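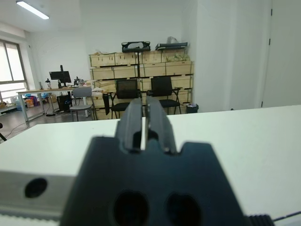
**Ffion Wynne**
*Contributing writer, shop floor and purchasing*

Barnabás Simon has a spreadsheet with 21 tabs, and he would like you to know that the robot is only on one of them.

"Everybody wants to see tab one," he says. "Tab one is fun. Tab one has the arm and the gripper. Then I scroll right and people remember they have a meeting."

Simon buys equipment for Drolto, which packs replacement parts for other people's machines. In January he got approval for one automated cell, after asking for two and expecting none. The money covered the arm. It took him another month to find the money for the table.

His biggest surprise was fingers. The two-finger gripper came with one plain pair, and Drolto's parts come in 200 shapes, several of them, in his words, "designed by someone who hated being picked up." Nalidel quoted him custom fingers at $2,154 a set. He read the figure out to his boss over the phone and listened to the line for a while.

"I thought we'd been cut off," he says. "She was doing math."

They bought one set. The other awkward parts are still packed by hand, by people who have been very gracious about it.

Gwilliam, the other bidder, had the lower price on paper. Simon went through the quote with a pencil and found that cables, mounting plates and training were all listed as options. "Cables," he says again, to make sure I've got it down. "I asked what the robot did without them. The salesman said it was a very good question."

So what does he budget for now? Spares, mainly — belts, cables, a second pair of whatever touches the part. He also puts in 10 days of somebody's time for fiddling, under a line called Integration. The software, Rilline, is billed yearly and has its own tab, which he keeps colored red.

He's putting together the request for a second cell. I ask whether it will be easier this time.

"The spreadsheet's longer," he says, and scrolls right.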